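年后第一篇，写写我最近迷上的一件小事：把桌面和纸盒收拾利索！

起因是去年十月搬了工作室。房东Ibrahim留下一张浅色的木桌，我一眼就喜欢上了，可是木头面嘛，放什么都怕留印子。后来去Ullwood买画框，顺手扛回来一大张白色泡沫板，往桌上一铺，哇，整个屋子都亮了一截。板子才花了28块钱，是我搬家以来花得最值的一笔。

铺了板子以后，我就开始折腾桌上的瓶瓶罐罐。以前我是“随手派”，瓶子倒着、躺着、滚到键盘底下，什么姿势都有。Ruth Huaranga来喝茶那次，笑我说找一瓶东西比她翻山还累（她真的会翻山，周末一走就是一整天）。她教了我一招：别急着买收纳盒，先把家里带隔板的纸盒翻出来用。隔板是现成的，高矮也合适，瓶子立在里面不会东倒西歪。我当天晚上就把阳台那堆纸箱全拆开看了一遍，越翻越兴奋，翻到十二点多！

现在我的习惯是纸盒敞着口放左边，瓶子先在右边站好，一样一样过手。标签朝外，盖子拧紧，瓶身擦一遍再进盒。听着很啰嗦吧？可是做起来特别解压，放首歌，十来分钟就过去了。
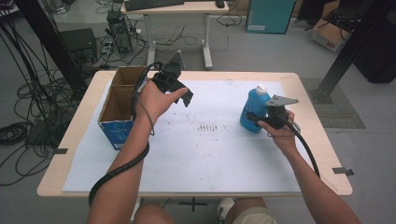
泡沫板用久了有灰印子怎么办？
先用干的白橡皮轻轻擦，擦不掉的再拿拧得很干的湿布带一下，顺着一个方向走，别来回使劲搓。实在难看就翻个面接着用。

我自己是不太介意那些印子的。灰灰的一小片，短短的几道，看久了还挺亲切，像切菜板上的刀痕。Maximiliano Valdebenito就受不了，他那张板子两个月换一次，边角还要用砂纸磨圆，我每次去他家都不敢把杯子放上去，哈哈。

再说说纸盒。我试过两种改法：一种是把隔板整个抽出来，当大格子用，放充电线、胶带卷这些软塌塌的东西；另一种是留着隔板，只把盒盖往里折，折进去以后盒口那一圈会硬很多，提起来不变形。高瓶子我推荐第二种。要是盒底有点软，剪一块泡沫板的边角料垫进去，刚刚好。边角料千万别扔，我攒了一袋子，垫花盆、垫相框都用过。

下一个目标是地上的线。桌子上面是清爽了，一低头还是一团乱麻……Zulleo那家店有一种布面的理线带，50块一卷，我在店里摸了好几回，还没下手。你们有用过的吗？好不好洗？快来留言告诉我！

我先去把阳台剩下的那几个纸箱压平，明天一早收废品的师傅要来。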